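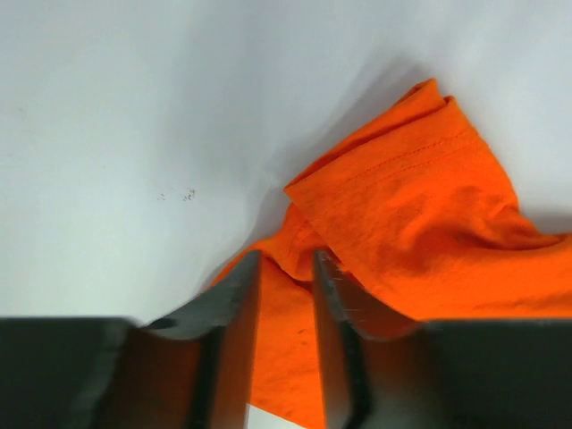 Orange, crumpled.

About Flokau

Flokau is a grappling and boxing gym on Bickerstaff Street in Calwood, between a tire shop and a place that sells aquariums. We teach adults and kids how to throw, pin, choke, escape and punch other people in a friendly way. The name doesn't mean anything in Japanese, Portuguese or any other language you'd expect to find on the front of a gym. It was painted on the building when we signed the lease, left over from a flooring business, and having it taken down was quoted at $657. We had other plans for $657.

Our doors opened on 29/11/2018 with one bag, secondhand mats and a heater that worked if you kicked it. The first class had 3 people in it, counting the coach, and one of the other two thought it was yoga. She stayed, and she now has the best single-leg takedown in the building.

Who runs the place

Yolotzin Cárdenas owns Flokau and teaches most of the evening classes. She wrestled in high school, took up judo in college after a shoulder injury (her reasoning at the time is lost to history), and had a short amateur MMA career that she describes as "educational." She lost her last fight by decision after winning the first round and then, in her words, admiring it for the next two. She keeps the tape in the office and will show it to anyone who is getting cocky. It's a long ten minutes.

She is a patient coach with beginners and a less patient one with people who skip the warm-up. If you come in late, you'll be asked to do the shrimping drill up and down the mat while everybody else carries on. There's no shouting involved. You'll just find that you start leaving work earlier.

The other coaches handle boxing, the kids' program and Saturday-type open mat hours, which move around depending on who's competing. Their names and class times are on the schedule page. They all have day jobs and they all have opinions about the stereo.

What we teach

Boxing is where most people start, mainly because they already own hand wraps from some earlier burst of enthusiasm. You'll spend the first month on your feet and your jab. You won't spar until a coach says so, and you don't get to pick the coach.

Grappling is a mix of wrestling, judo and submission work. Purists from all three have told us we're doing it wrong, so we figure we must be standing somewhere near the middle. We train with and without the gi. If you don't have a gi, we have loaners in sizes that will be either too big or much too big.

MMA class is for members who have put in steady time in both of the above. It's a small group. Some of them compete and some of them just like being tired. We don't push anyone toward a fight, and we've talked more people out of one than into one. If you do want to compete, expect a conversation about weight cutting, which we don't allow for anybody's first bout, and another about your sleep.

The kids' program is mostly tag, bear crawls and learning how to fall over properly. Parents are welcome to watch from the bench. Parents are also welcome to stop coaching from the bench.

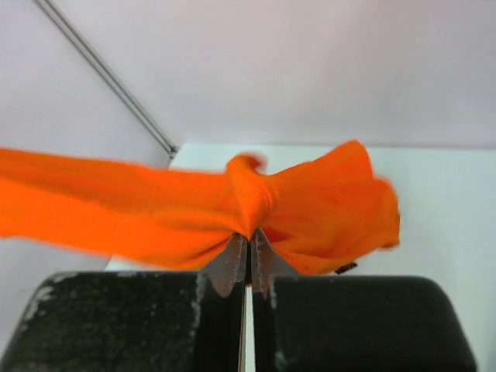 More orange, this time with a twist in it.

The Penwood years

We don't have a trophy case, but we do have a history with the Penwood Winter Open, held every December in a high school gym with one working scoreboard. Our first year there we entered 22 matches and won two. One of those was a forfeit. The drive home was quiet until someone in the back of the van asked whether forfeits count, and it was settled that they do.

We've gone back each year. Results have improved to the point where we no longer have to think about forfeits, and a few of our members have ended up on the podium, looking surprised. We've also made good friends at the other gyms, who are nice people once they get off your neck. Several of them come down to train with us when the roads are clear.

The building

It has 500 square feet more than we need in the summer and not nearly enough in January. There are two changing rooms, one shower with strong water pressure and one without. The heater has been replaced. The new one doesn't need kicking, though longtime members still give it a look on the way past.

Parking is on the street or behind the tire shop after six. Please don't park in front of the aquarium store. They've been very decent about the noise, and the fish apparently haven't complained.

House rules, the short version

Wash your gear. Cut your nails, fingers and toes both. Shoes off the mat, shoes on everywhere else, especially the bathroom. Tap early and let go when the other person taps. Tell a coach if you're hurt, including when you think it's nothing. If you have a rash, stay home and send us a message, and spare us the photo.

Bring your own water bottle and write your name on it. The lost and found shelf is emptied at the end of every month, and we've given away some very nice bottles.

Trying a class

Your first class is free. Wear a T-shirt you aren't attached to and shorts without pockets or zippers – fingers get caught in pockets, and zippers leave marks on everyone. Show up ten minutes early to sign the waiver, which was written by a lawyer and reads like it. You don't need to get in shape first. People tell us they're going to get in shape first and then we see them two years later at the grocery store, hiding behind the cereal.

Membership is month to month, with a family rate and a student rate. To cancel, send us an email and we'll cancel it. Yolotzin was once locked into a gym contract for a year after she moved out of state, and she's still mad.

Questions go to the front desk, which is staffed in the evenings. In the mornings you'll get the answering machine, and she does listen to it.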